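Search products, parts, manuals Search Go

Umach 18 Two-Finger Gripper Kit for Light Arms

Sold by Betolano. Page revised April 14, 2023.

The Umach 18 is a two-finger electric gripper for small arms that open drawers, pick up fruit and cans, and do the other household jobs people like to test arms on. The maker's leaflet calls it "maintenance free." We have sold it long enough to disagree, so this page spends more space on setup and upkeep than on praise.

What you get for $1569 is the gripper body, one pair of fingers, the wrist plate, a cable and a bag of screws. You do not get a spare pair of fingers. We think you should, and we have said so to Umach. For now they are a separate item, part 332, and if you plan to pull drawers every day you should order them with the kit.

Does it fit your arm?

Probably. The wrist plate is drilled for the Danzer light arm and for the older Sirnow. The leaflet says "most other arms," and we would not bank on that. Measure your bolt circle first. On the Sirnow the cable comes out on the wrong side and has to be led around the wrist, so leave a loose loop and turn the joint by hand through its whole travel before you tie anything down. Too short a loop will pull the plug out. Too long a loop will catch on the first handle it meets.

Setting it up for drawers

Drawers are where most of the complaints come from, and the leaflet gives them one paragraph. Its advice is to "approach the handle and close." That works if the handle stands well out from the front. A small U-shaped pull in the middle of a drawer leaves little room for the fingers, and a drawer that is already partly open gives you an edge to work with as well, which may be the better choice or may not. Try both on your own furniture.

Set the opening width by hand, with the arm near the cabinet and the power to the joints off. Bring the open fingers to the side of the drawer front and look at where each one sits against the panels. With stacked drawers, the lower finger can easily end up level with the drawer below the one you want. 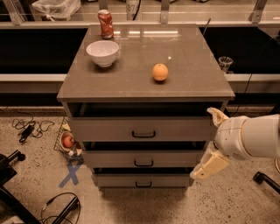
Checks before the first powered run

Jog at the slowest speed. The fast preset is meant for free air and has no business near a cabinet.

Close the fingers on nothing and watch the tips. They should meet along their full length. If they touch only at the ends, loosen the two finger screws, press the fingers together and tighten again.

Mark where the cabinet stands. Tape on the floor is fine and costs next to nothing. A cabinet that has been nudged a little is behind a good share of the "faulty gripper" returns we see, and we test every one that comes back.

Look at the floor too. Loose cables and stand legs near the base of the arm should be moved or taped before you go on.

Upkeep

Umach says none for the life of the unit. Our own bench unit needed its finger screws tightened after 17 days of drawer work, and the pads had gone shiny by then. Wipe the pads with a damp cloth. Do not use solvent, whatever you may have read on forums - it hardens them, and a hard pad slides off a smooth handle.

If the gripper clicks while closing, stop. Usually it is a screw head rubbing inside the wrist plate, from fitting the long screws where the short ones belong. Both lengths come in the same bag, unmarked, so sort them before you start. If the click is still there with the right screws in, send the unit back. The gear case is sealed and opening it ends the warranty.

About the grip force figure

We have left it off this page. The figure in the leaflet was taken with new pads on a steel block, and we could not match it with used pads on anything. It holds an orange. It will also crush a soda can if you leave the force at the factory setting, so turn that down first.

Returns

Unused kits can come back in the original box. Worn fingers are not covered, and neither is a bent wrist plate.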